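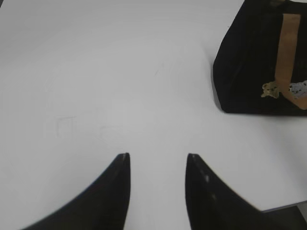

小型アーム用の平行開閉グリッパー「Zaki」を、手首カメラ付きの構成で導入した。本稿は購入判断と予算計上の観点からの使用評価である。評価対象は把持性能そのものより、見積書に現れにくい周辺費用に置いた。手首カメラの視野には左右の黒い指が下側から大きく入り、開いた状態では指の間に作業面が帯状に残る。対象物が布製の黒いバッグのように柔らかく、ストラップや小さなマスコットが付いている場合、どこを掴むかで必要な開口幅も指先の形状も変わる。選定時に剛体の箱だけで試すと、この差は見積りに反映されない。

購入元はPremia、設置場所はKimvilleの作業室。仕様の取りまとめは武田和江、発注と検収は金子源治が担当した。使用期間は4か月である。

構成と費用区分
本体、手首カメラ、取付フランジ、ケーブル一式、制御ソフトの年間利用権に分かれる。初回見積りでは本体とカメラのみが明記され、フランジとケーブルは「別途」とされていた。別途項目を確定させるまでに見積りの往復が6回発生した。予算申請の締切がある組織では、価格そのものよりこの期間が問題になる。初回の依頼時に、アームの型式、フランジ規格、ケーブル引き回し長を書面で渡しておくことを勧める。

当方では予算を次の区分で管理した。
初期費:本体、カメラ、フランジ、設置調整
年次費:ソフト利用権、校正
消耗費:指先部品、ケーブル
作業環境費:作業台、照明、架台
このうち作業環境費を当初計上しておらず、後から補正した。

納期と検収
発注から納品まで19日。表示納期どおりである。検収では開閉の繰返し、カメラ映像の取得、非常停止時の挙動を確認した。非常停止後に指は直前の位置を保持する設定で出荷されていたが、取扱説明書の該当箇所は付録にあり、見つけにくい。柔らかい物を挟んだまま停止する運用では、復帰手順を別に作成しておく必要がある。

視野と作業台
カメラの取付位置は固定で、角度の調整機構はない。指先と作業面を同時に確認できる点は良い。一方、指自体が視野の下部を占めるため、手前側の対象物は隠れやすい。広い台で使う場合は、アプローチ前に一度引いた姿勢で撮る工程を入れることになり、1サイクルの時間が延びる。処理量から台数を算出するときは、この工程を含めた時間を用いること。

作業面は白の艶消しを推奨する。黒い指との境界が明瞭で、反射も少ない。ただし白い面では擦れや薄い汚れも映像に残る。背景差分を使う処理では閾値の再調整が要るため、天板を交換可能な消耗品として扱うほうが管理しやすい。

指先部品
標準の指先は硬質で、布やストラップの把持では滑りが出た。オプションの軟質パッドに替えたところ滑りは減ったが、厚みの分だけ有効開口が狭くなる。カタログの開口幅は標準指先での値である。パッド装着後の値は問い合わせて初めて得られた。Mitiku Beyeneの作業記録では、パッドの交換はこれまでに7回。初年度の消耗費は当初案の数量では不足する。

比較
同時期にTatsteadの同級品も検討した。本体価格はZakiより高いが、フランジとケーブルが標準で含まれ、カメラ角度も変更できる。作業環境費まで含めた総額では差が縮まった。最終的にZakiを選んだのは、既設アームとの接続に変換部品が不要だったためである。既設設備がない場合、この優位はない。今井千代は保守窓口の一本化を理由にTatsteadを推しており、複数台の導入であればその判断も妥当と考える。

評価
機械的な信頼性に不満はない。使用期間中、駆動部の故障は発生していない。減点対象は見積りの粒度、付録に置かれた停止時仕様、パッド装着時の開口幅が公開されていないことである。単価だけで比較する調達には向かない。

追加導入は次年度の申請に含める予定で、数量は未定。軟質パッドを初期構成に入れた見積りをPremiaに依頼している。

2019年11月11日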